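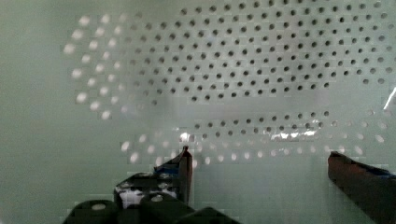 *Perforated plastic at close range, with the two gripper fingers at Wellthorpe.*

**Wellthorpe** is a commercial laundry and dish-return depot run by Resine. Robot arms were brought in one August to take over part of the sorting of perforated plasticware, work formerly done by hand at three benches.

Staff numbers did not fall, but the jobs changed. Six sorters moved to tending the arms, clearing jams and checking rejects – a role the depot calls "line minder". Shift lead Adwoa Amoah has said the new work is easier on the wrists and harder on the attention. Griet De Bruijn, a former sorter, asked for rotation between stations, and minders now swap every Tuesday. Pay for the new role was still under review at last report.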